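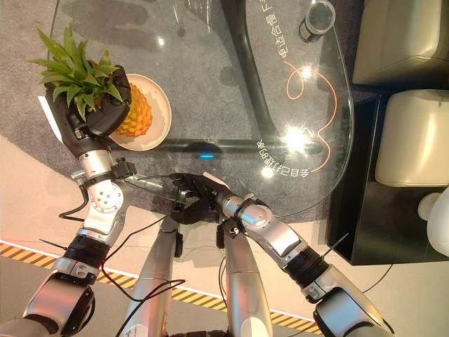 Loaner trays for knee and hip replacement should reach the hospital two full working days before the operation, Effie Sutherland told us at the start of our conversation, and a tray that comes later than that should be treated as a tray that has not come at all. She acknowledged that the position is unpopular with surgeons and with suppliers, and that she has been asked more than once to soften it.

Sutherland has directed sterile processing at Takley Regional Hospital for nine years. During that time the department has moved from the basement of the old wing to its present rooms beside the operating suites, and the volume of joint replacement work has grown with every budget. The hospital owns the instruments for its most common procedures. For revisions, unusual sizes and newer implant designs it depends, as most hospitals of its size do, on sets lent by the manufacturer or the distributor for a single case and returned afterward.

"People picture a box with a few tools in it," she said. "A revision knee can call for 15 trays. They come stacked, they are heavy, and each one has its own instructions for cleaning. Some have to be taken apart down to the spring. If my technicians get them at five in the afternoon for a seven o'clock start, something will be hurried, and I would like to know in advance which step the surgeon would prefer we hurry."

## The arrival window

The two-day rule was written into the hospital's loaner policy last June, after a period in which it had existed as a request. Under the policy, the distributor's representative signs the trays in at the department window, and a technician checks the contents against the count sheet while the representative is present. Missing or damaged items are recorded before the representative leaves. Each set then goes through decontamination, inspection, assembly and sterilization under the department's own procedures, whatever condition it was in on arrival.

That last requirement has been a point of friction. Several distributors maintained that sets coming directly from another hospital had already been sterilized there and needed only a final cycle. Sutherland does not allow it.

"I have no record of what was done elsewhere that I could show to a surveyor, or to a patient," she said. "We have opened trays labeled as clean and found bone in the flutes of a reamer. After you have seen that once, the conversation about skipping a step is a short one."

The implants themselves are handled under separate rules. Most arrive individually packaged and sterile from the manufacturer and never enter the department. Screws and small plates supplied in open caddies are the exception. They are processed again each time the caddy goes through, used or unused, and the policy now asks suppliers to offer individually wrapped screws wherever the product line includes them. Two of the hospital's suppliers have agreed. A third has said that it will review the matter with its next contract.

## Choosing a container

The hospital's second change concerned rigid containers. Until last year most orthopedic sets at Takley were wrapped in disposable sheets, with corner guards added to the heaviest trays. Torn wrap was the department's leading cause of sets being rejected at the operating room door. After a trial in two rooms, the hospital adopted the Hudine container, an anodized aluminum box with a filtered lid and a locking handle at each end.

Ngọc Đào led the trial. She came to Takley from a larger hospital in the Nurnent network, where she had managed instrument repair, and she now oversees assembly and storage. She joined the interview for its second half and was careful to keep the benefits of the change in proportion.

"A container does not clean anything," she said. "It protects what you have already done properly. If the tray goes in with a problem, the container keeps the problem safe until the morning."

In the view of both women, the more important result of the trial was the weight limit that came with it. Each loaded container may weigh no more than 25 pounds, and sets that exceeded the limit had to be divided. The hospital's general orthopedic set was the first to be reviewed. Surgeons were asked to mark every instrument that they had used in the preceding year, and 26 instruments were marked by none of them. Those were removed and are held in a separate peel-pouch drawer in case they are called for.

"There was some anxiety about the drawer," Đào said. "One surgeon asked for a key to it. We explained that it was not locked."

The division of sets was less simple. Splitting a heavy tray into two lighter ones increases the number of containers that must be washed, stored and moved, and the washer-disinfectors at Takley were already close to capacity on Mondays and Tuesdays. The department requested an additional washer and did not receive it. It received instead a change to the operating schedule, so that revision cases are spread through the week. Sutherland described this as the better outcome, although she has kept the request for the washer open.

## Records

Tracking was the subject on which the two differed most. Takley uses the Đỗ system, which assigns a barcode to each tray and requires a scan at every stage from the receiving window to the operating room and back. At present the system holds 3,000 tray cycles for orthopedic sets alone. Sutherland wants the hospital to go further and mark individual instruments, beginning with drill guides and cutting blocks, so that wear can be followed over the life of the piece. Đào is not yet convinced.

"I have worked with marked instruments," Đào said. "The marks fade, or they are placed where the scanner cannot read them through a fold of the hinge. Then a technician spends four minutes turning a clamp under a lamp. I would sooner give those four minutes to the magnifier and look at the cutting edge."

Sutherland replied that both could be done. A cutting block that has been struck, washed and steamed many times may fall out of tolerance by an amount that the eye will not catch, she said, and a hospital with no history for the piece has no basis for retiring it. The current practice of sending blocks to the manufacturer when a surgeon complains of the fit means, in her words, "that we are using the operation as the test."

They have agreed on a limited start. A first group of 125 instruments, all of them owned by the hospital, will be marked over the coming quarter, and the department will compare inspection times before deciding whether to continue. Loaner instruments are outside the plan. The hospital has no authority to mark them, and the suppliers contacted so far have not offered to share their own maintenance histories.

## Training and staffing

Every technician at Takley is required to hold certification within 18 months of hire, and the hospital pays for the examination. Orthopedic assembly is treated as an additional qualification. A technician works beside a certified colleague on each type of set, then assembles it alone while being observed, and is signed off by Đào set by set. For spine and revision knee the process commonly takes most of a year.

Sutherland would like surgeons and operating room nurses to spend time in the department in return. A half-day visit is now part of orientation for new nurses in orthopedics. It is optional for surgeons – two have attended.

"One of them stayed through lunch," she said. "He had been sending trays back with cement dried on the instruments, and he watched a technician work on a single rasp with a brush. His trays come back wiped and sprayed now. I did not have to write a memo."

Point-of-use treatment remains uneven across the hospital, according to both. Instruments should be wiped with sterile water during the case and kept moist afterward for transport. Compliance is good in the joint replacement rooms and poorer in cases that run late, when the team that finishes the operation is often a different team from the one that began it. The department returns a short report to each room with every tray that arrives dry.

## The question of cost

Asked whether the two-day rule has caused cases to be postponed, Sutherland confirmed that it has, and declined to describe this as a failure of the policy. Where a delay would put a patient at risk, the surgeon and the department may agree to an exception, and both must sign it. Exceptions for trauma are routine. Exceptions for scheduled surgery are reviewed each month with the distributor concerned.

She expects that suppliers will eventually charge for early delivery, as sets held at Takley for two extra days cannot be earning elsewhere. The hospital has begun to consider which loaner sets it borrows often enough to purchase outright. Đào has prepared a first list, with the revision knee instruments at the top of it, and the proposal will go forward with the next capital request.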